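# 물 따르는 손, 옆에서 지켜보는 손

아침 9시에 딛홀름 사무동 6층에 도착했더니 라사 야운젬스 팀장이 벌써 커피를 두 잔째 마시고 있었다. "기자님도 드실래요? 이건 제가 내렸어요. 아직은 사람이 내려요!" 농담인 줄 알았는데 반쯤은 진담이었다.

딛홀름은 행사장과 회의장에 음료를 차려 주는 회사다. 큰 행사가 있는 날이면 컵 2111개가 나간다(그날 아침 칠판에 적혀 있던 숫자다). 직원은 24명. 컵을 놓고, 병을 따고, 따르고, 치우고, 다시 놓는다. 나도 대학 때 이 비슷한 아르바이트를 해 봐서 아는데, 하루만 해도 손목이 남의 것 같아진다.

그래서 회사가 들인 것이 두 팔 로봇 '포스콤'이다. 나는 솔직히 커다란 음료 자판기 같은 걸 상상하고 갔다. 그런데 손가락이 있다! 관절이 마디마디 보이는 까만 손이 생수병을 쥐고 있는데, 나도 모르게 내 손을 한번 내려다봤다.

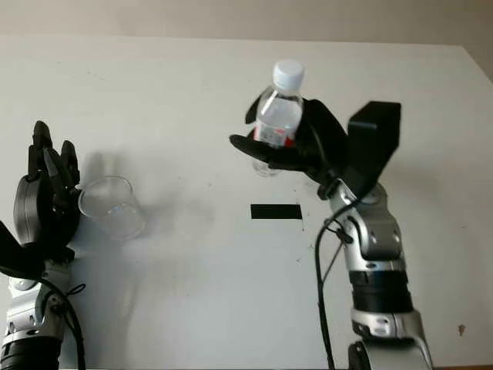
*오른손은 물병을 쥐고, 왼손은 투명한 컵 곁에 펴고 있다. 딛홀름의 포스콤 작업대.*

가르치는 일은 제아 셰티 씨가 맡고 있다. 원래는 행사장에서 물을 따르던 사람이다. 입사 6년 차에 손목 보호대를 차기 시작했고, 작년부터 로봇 쪽으로 자리를 옮겼다. 어떠냐고 물었더니 한참 웃었다. "몸은 편해졌죠. 그런데 퇴근하면 머리가 아파요. 컵을 어떻게 잡느냐고요? 그냥 잡았지, 그걸 말로 설명해 본 적이 없잖아요."

제일 까다로운 건 얇은 플라스틱 컵이란다. 세게 쥐면 찌그러지고 살살 쥐면 미끄러진다. 병은 또 물이 줄어들수록 기울이는 각도가 달라진다. 셰티 씨는 이런 걸 공책에 빼곡히 적어 두었는데, 보여 달라고 했더니 글씨가 엉망이라며 얼른 덮어 버렸다.

모두가 반기는 건 아니다. 현장 반장 퇴누 라우르 씨는 팔짱부터 꼈다. "손님이 컵을 쑥 내밀면 우리는 그냥 따라 드려요. 저 친구는 그럴 때 어떡합니까?" 일자리 걱정도 숨기지 않았다. 회사는 올해 사람을 줄이지 않겠다고 했지만, 내년 이야기는 아직 없다. 야운젬스 팀장도 그 대목에서는 말을 아꼈다. "6월에 직원들하고 다시 앉기로 했어요. 근무표도, 수당도 그때 얘기해야죠."

수당 문제는 나도 미처 생각하지 못했다. 행사장에 나가면 야간 수당이 붙는데, 로봇을 가르치는 자리는 낮 근무라 그게 없다. 셰티 씨도 손목을 아끼는 대신 월급봉투가 조금 얇아졌다고 했다. 그래도 저녁을 집에서 먹는 게 좋아서, 당분간은 이 자리에 있고 싶다고.

돌아가는 길에 라우르 씨가 엘리베이터까지 배웅을 나왔다. 아까보다는 표정이 풀려 있었다. 다음 행사에 한번 놀러 오라길래 물은 누가 따라 주느냐고 물었더니, 당연히 자기가 따라 준단다.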